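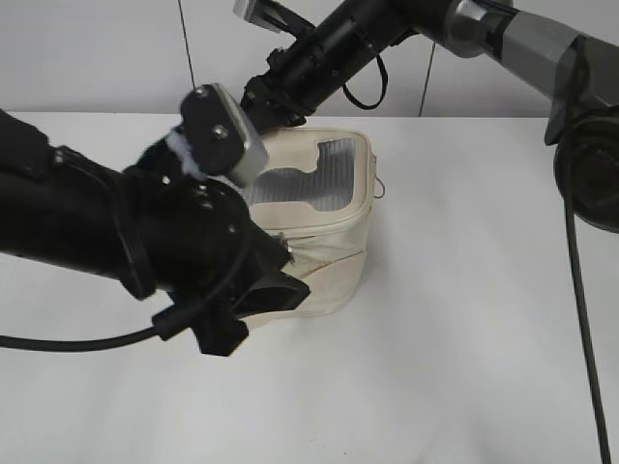

*Two arms and the canvas pouch, Villalba workshop.*

Dear Mechthild,

You asked for something shorter and less stiff than last time, so I'm writing this the way I'd tell it to you over coffee. It covers the open day and the weeks leading up to it. The spending sheet is attached separately and I won't repeat it all in here.

First, the open day happened! We held it back in November at the Villalba workshop, and I know you were stuck in Barnberg for the whole thing, so let me walk you through how it went. We had 509 people through the door, which beat what I'd promised you in the proposal by a long way (I'd said "a few hundred" and was privately hoping for two). Most came in the afternoon. The morning was slow enough that Celeste Barrientos and I ran the pouch demo twice for a single family with a very patient grandfather.

The pouch demo was what people stayed for. We had the welding video on a loop and the nice posters from Oromard, and folks walked right past both of them to stand at the white table. There are two arms, one on each side, and between them a cream canvas bag with a see-through window in the top, the kind you'd put a toothbrush in. That's it. The job is to get hold of the zipper and open the bag, then close it again. Everybody has done this with their own hands a thousand times, and so everybody has an opinion about how the arms should be doing it.

I'd forgotten how hard the thing is until I had to explain it out loud all day. A canvas bag gives when you press it, so one arm has to keep it from sliding around while the other goes for the zipper, and if you press too much the side folds in and the zipper is no longer where it was a second ago. A boy of maybe ten asked why we didn't just glue the bag to the table. I told him we'd done exactly that in our first month (true, and you paid for the glue – thank you).

**How the demo did**

We did 23 full runs in front of people. By full run I mean open and close, no hands on the bag from us. The arms finished 19 of them. On the other four the zipper stopped partway and we called it off and started over with the bag set straight. I was nervous about failing in public, but those were the runs where the crowd leaned in and got loud. One woman was giving the left arm directions the whole way through.

What I'd change: the talk between runs. Celeste is good at it and I'm not. I kept drifting off into joint limits and cable routing, and you could see people's eyes go. By mid-afternoon we'd swapped, so she talked and I ran the arms, and it was much better for everyone. For the next one I'd like her on the mic from the start, and I'd like to pay her for the prep day too. It's a small line in the sheet, near the bottom.

I'd also move the table. We had it against the back wall for the plain background, and that meant only the first two rows could see the zipper. A screen overhead would fix it. Clastberg has one they'll lend us if we pick it up ourselves, and I've said yes, pending a van.

**Practice before the day**

You'd asked whether the practice sessions were worth what they cost, and I think so. Between the start of the grant and the open day we logged 2,639 tries at the bag. A lot of those were ugly. The early ones were all about learning where to hold the thing, and we went back and forth for weeks over gripping the rim or steadying it low on the side. Low on the side won, mostly because the rim wanted to twist. After that the success rate climbed, dropped when we switched to a new bag from the same batch (slightly stiffer seam, very annoying), and climbed again.

The notes from those sessions are a mess. Celeste started tidying them this winter and she's got as far as the second notebook. I'd hoped to send them with this report and I can't, sorry. They'll come with the next one.

**Money, quickly**

We're under on parts and over on travel. The travel is nearly all the second trip to Oromard, which I explained on the phone. If you'd like it moved to another heading, tell me which one and I'll redo the sheet.

**What's next**

No public events for now, obviously. The spring visit from the Barnberg schools is off, and I've told the teachers we'll find them a new date when there are dates to be had. In the meantime I can get a fair amount done alone in the workshop. I want to try a bag with something in it, starting with a folded cloth, and I want to see how the arms cope when the zipper starts half open.

Two things I need from you. Can the leftover open day money carry over into the next period? And are you happy for Celeste to work on the notebooks from home at her usual rate? She's ready to go as soon as you say so.

Call me whenever you like, mornings are best.

April 27, 2020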